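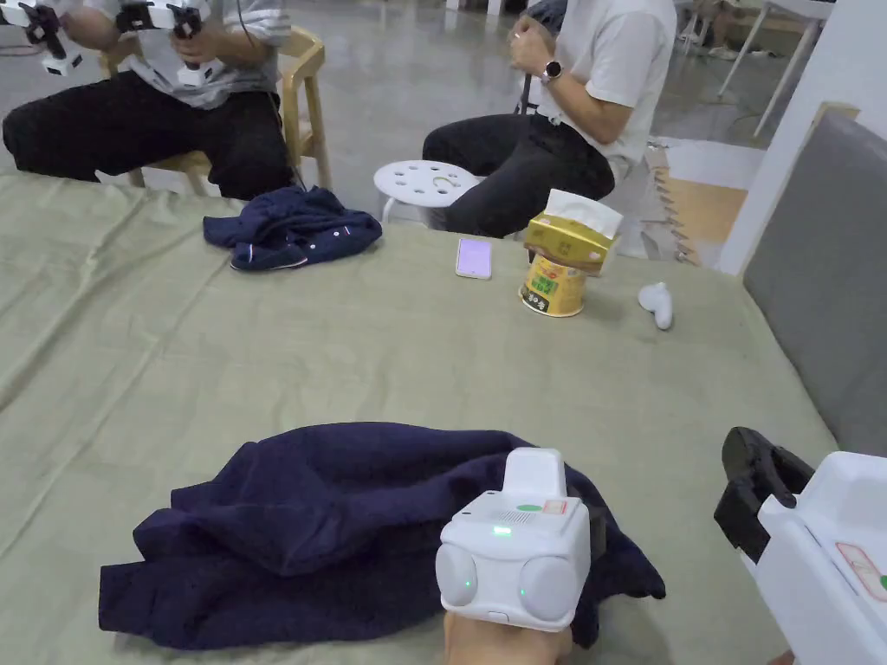

28 May 2023

Two sets of hand-held grippers, same table, same garments. The older pair has been in use at Heltthorpe for most of a year. The newer pair came from Tedwood with shorter jaws and a stiffer spring. I wanted to know which one I would pick for cloth.

The test was dull on purpose. Pick up a garment at a marked edge, lift it clear of the table, put it down flat, repeat. Each pair got 84 trials, with Szabolcs Bíró and me swapping halfway so that one operator's habits didn't decide the result. A trial failed if the cloth slipped, or if the jaws picked up the tablecloth along with it.

Heavy knits were easy for both. A thick sleeve gives the jaws something to close on, and the spring hardly matters. The navy polo was worse. The collar is fine, but a single layer of the body lies flat against the cloth and the long jaws tend to skate over it. The short jaws can be pushed down at a steeper angle and caught the fold more often. They also caught the tablecloth more often, so the gain is smaller than it felt at the time.

Tracking was the other question. Both pairs lose position when the hand dips below the table edge, but the newer firmware recovers in 300 ms and the old one sometimes needs a restart. Saranya D'Souza plotted the drift over a 40-minute session and found the left unit worse than the right on both pairs. We swapped the mounts and the fault stayed with the left hand. I suspect my wrist angle – Szabolcs suspects the calibration routine.

Comfort: the stiff spring is tiring. By the end of a session I was closing the jaws late, and that showed up in the slips. A softer spring with the short jaws would be my choice, and Tedwood says one exists.

Still open: thin plastic bags, anything with buttons on the gripping edge, and whether the jaw pads wear evenly. Magdolna Bodnár has the pads now and will measure them in July.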